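Can the machine fold my laundry now?

My neighbor Jacqueline Caron asks me this every February, when her sheets hang in the kitchen for days and she is tired of them. I write on this blog mostly about old sewing machines, but I have read and watched a lot about chore robots this winter, so I try to answer her.
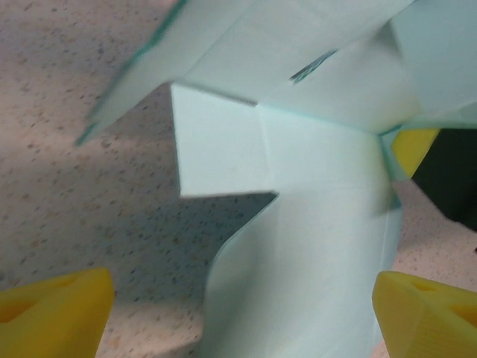

Folding was for me always a job of the hands, not of the eyes. My mother folded while she watched television. For a machine it is the opposite, it must look all the time, and what it sees from close is a puzzle. Take the big pale green thing between the yellow fingers: flaps, creases, a strip that bends away, and I myself can't say where I would pinch first.

Lionel Hervieu, who repaired dryers for Favier, told me he would pay 3000 for a robot which does only towels. I would pay 300, and I would want to see it do my fitted sheet first. 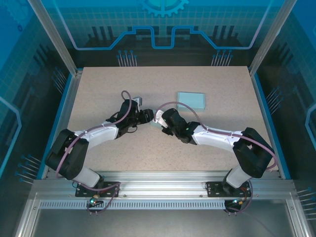

Last changed in February: corrected the spelling of Leokadia's name

Leokadia Pietrzak disagrees with me. She thinks two arms are enough and only patience is missing.

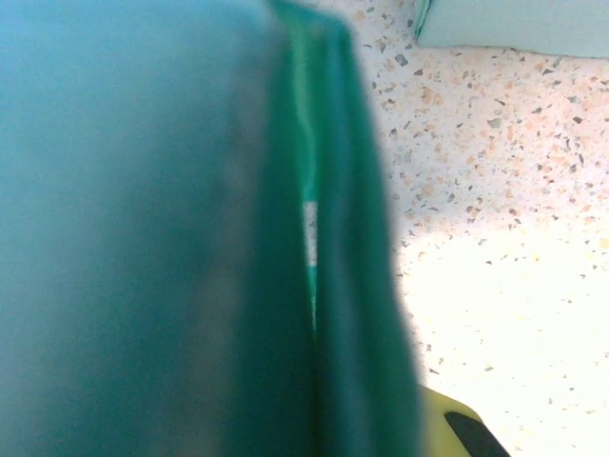
Light is a thing I had not considered before. I iron by the window and I turn my head when the sun disturbs me. A camera at the wrist goes where the arm goes, and then the speckled counter becomes almost white in one place while the green cloth in front stays dark and blurred. So, Jacqueline, my answer for this year is no. Ask me again when your sheets are back in the kitchen.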